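Progress report to the Oei Fund, fall term
From Bartosz Kaczorowski, Lunden robotics club

Hi all,

You asked for one page this time, so I'll try! We've spent $1,311 of the $4,000, mostly on replacement fingers, cable ties and one power supply that I bought twice by mistake (the second one went back, the refund is in the sheet). The rest is set aside for February, when the kids take the project to the Mimine student showcase.

The club is up to 35 students, and they voted to call the two-arm setup Vakum, which confuses every parent who visits. Our task this year is folding clothes. We began with dish towels in September and the students got cocky, so I let them pick the next thing and they picked kids' jeans. Elastic waists, thick seams, legs that go wherever they like... it's a lot harder than a towel, and they love it.

They have logged 96 runs on jeans so far, all driven by hand by the students. The plan is to train on those runs over winter break and see how far the arms get alone.

Jeans on the folding table:

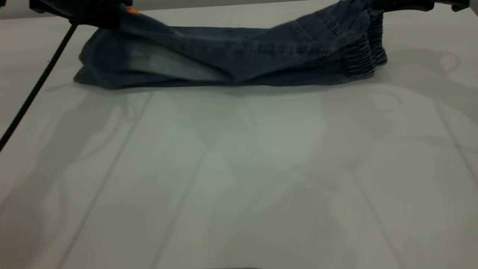
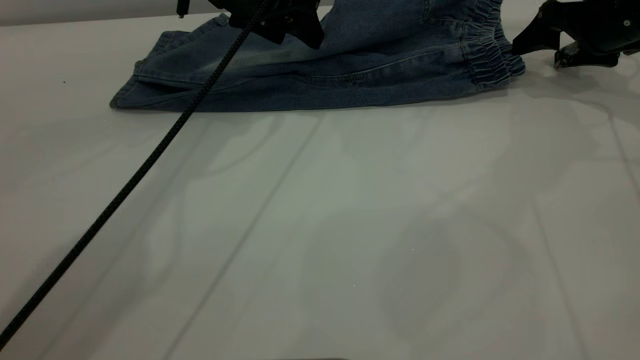
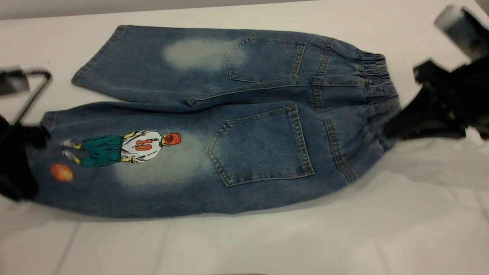
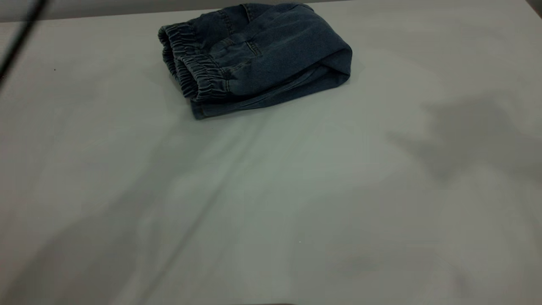 What still bugs me is scoring. The older students want a strict ruler test for a good fold, the younger ones want to vote, and we've lost two whole meetings to that argument (fun ones, I have to say). I'll pick something before the break and send you the score sheet with the next budget update. I'd also like to move $200 from travel to spare parts, if that's okay with you. Just let me know by email.

Bartosz
December 3, 2021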